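right. toy brick clearout, a thread. kettle's on, going in

Been putting this off since February. The big chunky bricks have spread to every room in the house and I trod on one at the bottom of the stairs with a full mug. Enough

Rule one – everything comes to the kitchen. Not the living room carpet, you lose the will and half the bricks. Hard worktop, good light, stand up to do it

Ours is the black marble one that came with the flat. Shows every crumb and I moan about it constantly but for sorting it's brilliant, yellow and red jump right out at you

Rule two, don't buy storage first. I bought the Folik tubs last year, 45 quid for the set, lids never fitted, now they've got potatoes in. Use what's in the cupboard

So for me thats the wooden salad bowl. Wide, round, you can see what's in it without tipping the lot out. Blues one side and yellows the other, and yes some greens get in underneath, I'm not digging them out
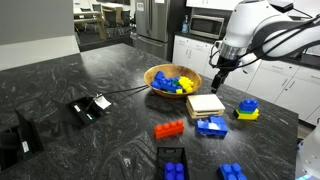

Anyway the black bin with the handle slot is for stuff leaving the house. Chewed ones, cracked ones, anything that isnt a brick. Found a bottle top, a hair grip and a Mangubat train ticket from when we went to see my sister

Someone's asked do I split up the models. Depends. If it's a proper thing it stays built till the owner's been consulted. The little tower, blue on top, green and yellow under, is apparantly a lighthouse and I'm not allowed to touch it

The blue bits stuck together at an angle could be anything. Asked. Got told "it's a door". Fine, door stays

Getting stuck ones apart – don't use your teeth, don't use a butter knife (I've got the scar). Two hands, rock it side to side. If it won't shift put it aside and try again after tea

Washing. Warm water, squirt of washing up liquid, old toothbrush round the studs, rinse, towel overnight. Not the dishwasher, we did that once and I was fishing a red one out of the spray arm for half an hour

The square wooden pieces are a different job, they're from another set and shouldn't have been in with the bricks at all. Pale wood, so damp cloth only, no soaking. Stack them flat, they go in the drawer under the telly

Cost so far: nil. Saw a sorting cabinet on the Kindormont site for 137 pounds. For plastic bricks. It had little brass labels on it

Time: told myself 60 minutes and I'm well over. Most of that was being shown things

Q from the replies, do I count them. No. My neighbour did hers, got to 686, then found another bag behind the sofa and had to have a sit down

Long red bricks are always the ones that go missing in ours. No idea. If you've got a missing long red check the bath, then coat pockets, then inside wellies

Where do they live after – bowl goes on the low shelf by the back door so they can get it out AND put it back. We'll see about the second bit

What we're not keeping goes to the Milenley toy library, they take the big bricks if they're clean and nothing's cracked. Ring first, they're only open mornings

ok need the worktop back, pasta's going on. Will do the jigsaws another night, there's one with a giraffe and I know for a fact the head's gone

4 min read

We use cookies to keep this site working. Accept all / Manage settings

Back to top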